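4.2 Objects left on the tables

The second part of the fieldwork at Nunelbridge dealt with what stays on a table tennis table when play stops. The sports hall there is shared by a school, an evening club and a reading group, and the tables are left up all week. In the interviews, users of the hall spoke of the tables mainly as somewhere to put things down. Players from the Droltatholm club, who share the hall in September, told us the same. One player said she could not remember when she had last found a clear table on arriving – she expected to spend the first few minutes moving other people's belongings.

We sorted the objects into two groups. The first, which we call playing items, covers paddles, paddle cases, balls and the boxes used to carry them. The second, resting items, covers everything that has no part in the game: drinks, books, coats, phones and bags. The split follows the one used in the earlier Tedow survey, with one change. Tedow placed drinks with playing items because players bring them to the table. We moved them to the other group, as many of the drinks we recorded belonged to people who had come to the hall to read or to wait.

In practice the two groups are seldom kept apart. Figure 6 is from a table where both were present. Drink containers stood at the near end and three books lay spread out further along, with the paddles and a paddle case among them. A drink had been set down on a paddle, a use we noted at other tables as well. When asked, players gave different accounts of this habit. A few said the rubber stopped a bottle from sliding. Others had not noticed that they did it.

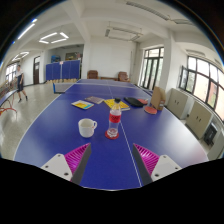

Figure 6. Playing items and resting items on one table, Nunelbridge hall. A bottle stands on a paddle, with a mug to its left and a cardboard box on the right-hand side of the table.

The position of the objects matters as much as their kind. For each table we noted whether an item lay on the near or the far side of the net, and whether it touched the centre line. The side of the table was taken from the point where the recorder stood, normally the end closest to the hall door. Of the 209 items recorded over the whole study, the greater part lay on the near side. People seldom walked round a table to put something down, even when the near side was already crowded. The net worked as a kind of shelf edge, and objects were pushed up towards it and left there.

Books caused more difficulty than any other resting item. They were laid flat and apart from one another, so that a small number could take up much of one side. A stack would have needed far less room, but stacks were rare. Zaid Mansour, who runs the reading group, explained that members liked to see the covers when choosing what to take home, and that a pile tended to be ignored. He had asked for a trolley and was still waiting for one. Until it arrived the tables would have to do.

Paddle cases were left close to the books more often than we had expected. A closed case is flat and much the same size as a small book, and it seems to be treated in the same way. In two of the recorded sessions a case was carried off with a pile of books and had to be brought back the following day. The white lines made little difference to any of this. Books were laid across the centre line as readily as beside it, and only the younger players appeared to avoid covering it.

Bottles were handled more than any other item. They were picked up, drunk from and put down again somewhere else, so the place noted at the start of a session was often wrong by the end. For this reason bottles were entered twice on the record sheet, once on arrival and once on leaving, and only the second entry was used in the counts.
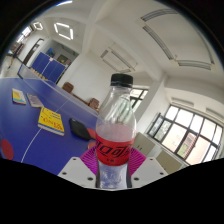
4.3 Clearing the table before play

Clearing was recorded from the moment the first object was moved until the first serve. We followed the Ansari method, in which each lift counts as a single action however many objects are carried. Most groups began with the drinks, which were moved to the floor or a window sill, and took the books next. Paddles were left until last and were often simply picked up and used. Boxes were treated differently from one group to another – some players put them under the table at once, while others played a few practice shots with the box still in place.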